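Product Review: Zallalard Contour Garment Hangers, Set of 14
Prepared by the Furnishings Review Desk, Vimbridge Residential Services

Vimbridge Residential Services furnishes and maintains short-stay apartments for visiting staff and their families. The Furnishings Review Desk evaluates household items before they are approved for general purchase. This review covers the Zallalard Contour hanger, a one-piece molded plastic hanger sold in sets of 14. The set was purchased at the regular retail price, and the manufacturer had no part in the review.

Reason for the Review

Hangers are replaced in our apartments more often than any other bedroom item. The model now in general use, the Momex wire hanger, bends under winter coats and leaves a crease across the shoulders of knitwear. Residents have also reported that heavier garments slide off during the night and are found on the closet floor. The Desk was asked to identify a replacement that could hold outerwear without taking up the full width of a standard closet.

Construction and Finish

The Contour is molded in a single piece, including the hook. The shoulders widen toward the ends and slope at an angle close to that of a tailored jacket. A shallow notch on each side accepts straps. The finish is smooth, with a faint mold line along the underside. On 4 of the 14 hangers in our set, this line was sharp enough to catch a fingernail, and one of them pulled a thread on a fine-gauge sweater. Light sanding removed the problem, although a purchaser should not be expected to do this work.

The hook does not swivel. All garments must therefore be placed on the hanger facing the correct way, or the hanger must be turned around before it goes on the rod. Ludivine Jacquet, who supervises linen and closet preparation, considered this the main weakness of the product. Her staff prepare several apartments in a morning, and a fixed hook adds a small delay to each garment.

Use With Bulky Garments

Dark, padded, and folded garments are the most difficult items to hang neatly. They hide their own seams, and the shoulders tend to collapse inward before the hanger has been seated. The Desk recommends working over a bed, where the garment can be opened out and the lower part supported while the upper part is brought into position. Sleeves should be pulled straight before the hanger is lifted.
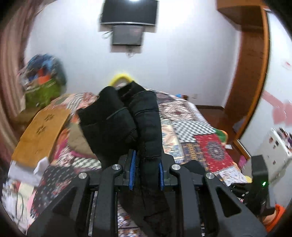

With garments of this weight, the wide shoulders of the Contour performed well. A lined winter coat kept its shape for the full eight weeks of the trial, and no garment fell from its hanger in that period. The Momex wire hanger, tested in the same closet with the same coat, showed a visible bend by the second week.

The broad profile has a cost in space. Our standard closet rod accepted fewer Contour hangers than wire hangers, and residents who bring a large wardrobe may find the difference inconvenient. Walid Dabbas of the maintenance section suggested fitting the Contour at one end of the rod for coats and jackets and keeping a slimmer hanger for shirts. This arrangement was adopted in Apartment 607 and was well received.

Use With Light Garments

Results with light garments were mixed. Cotton shirts hung evenly and needed little pressing. Silk and satin blouses slipped toward one side, as the smooth finish offers little grip. The strap notches are too shallow for narrow straps, which came loose whenever the neighboring garment was moved. The manufacturer sells adhesive grip strips separately. The Desk did not test them.

Wide necklines also require care. The shoulder ends are broad, and they should be inserted from the hem of a knitted garment, never forced through the collar. Hamish Tomoana, who carried out most of the daily handling, noted that guests seldom do this without being told. A printed card inside the closet door may be useful.

Cleaning

The hangers were wiped with a damp cloth and mild soap at each change of resident. No discoloration was seen. Dust collects in the strap notches and is best removed with a soft brush. The packaging advises against machine washing, and the Desk followed that advice.

Packaging and Supply

Each set arrives in a plain carton with a paper band around the hangers. The carton is adequate for storage but tears easily at the handle opening. Replacement hangers cannot be purchased singly, so a building that loses one or two must buy a further set. Ho-yin Yip in Purchasing has asked the regional distributor whether loose stock can be supplied. No reply had been received when this review was prepared in February.

Comparison With the Chiba Hanger

The Chiba slim hanger was considered briefly as an alternative. It has a swivel hook and a textured surface, and it held silk blouses securely. It is less suitable for coats, since its narrow shoulders produced the same outward points in the fabric that residents dislike in the wire model.

Rating and Recommendation

The Desk rates the Zallalard Contour 8 out of 10 for outerwear and 4 out of 10 for delicate clothing. It is approved for coats, jackets, and other heavy garments in all furnished apartments. It is not approved as the only hanger in a closet. Staff should check the underside of each hanger for rough edges before it is placed in use, and any that fail should be returned to Zorica Hodžić at the central storeroom with the set number marked on the band.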